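How to Work Your Way Through a Director's Whole Filmography

Aug 12, 2022

I've done this four times now, and the first two were a mess. I'd get excited, watch the three famous ones in a weekend, and then stall out somewhere in the early shorts. So this is the way I do it these days, and it has held up pretty well!

Step 1: Pick somebody with a manageable list

Anything over 26 features and you're signing up for a year of your life. My first pick had 60 credits (I blame a late night and a very persuasive box set) and I gave up at number nine. Start small. Ten to fifteen films is lovely.

Step 2: Make your list by hand

I know, I know, there are apps. I used Wulura for a while and it's fine, but it lumps TV episodes in with the features and you end up untangling it anyway. I write mine in a notebook, with year, title, running time, and where I can find it. Add up the running times too. My last list came to 1,139 minutes, and that sounded much friendlier once I'd spread it over a couple of months.

Step 3: Don't start at the beginning

Start with one from the middle. First features are often rough, and you'll enjoy the roughness a lot more when you already know where the person ends up. After that one, go back and watch in order — including the middle one again when you get to it. That second viewing is my favorite part of the whole thing.

Step 4: Track down the hard ones early

There's always one film that isn't streaming anywhere. Ask at your library first, then try the secondhand shops. I waited until November to look for a missing one and it held up everything else.

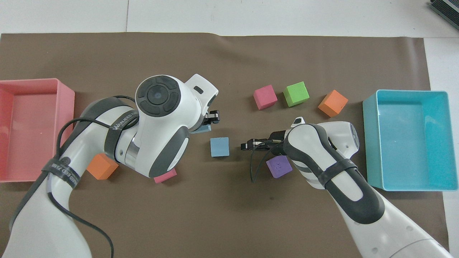 Step 5: Write three lines after each film

Do it the same night. One line on the story, one on something you'd never seen this director do before, and one on who keeps turning up (the same editor, the same composer, that one character actor who always plays a doctor). By film five you'll be spotting things before the opening credits are done.

Step 6: Let yourself skip one

If you're 133 minutes into a war epic and dreading the rest, stop. Put a dash next to it and come back later, or don't.

Next up for me is silent comedies, and I'm still hunting for decent prints, so tips are welcome.

Comments (3)

Finlay MacRitchie: Starting in the middle is such a good idea. I always go in order and always quit by the third one.

reelpatient: Does a co-directed film count? Mine has two and I keep going back and forth.

mags_b: I'd count them! Also, seconding the library. Ours found me a DVD from two counties over.

Contact | © 2022 | Back to top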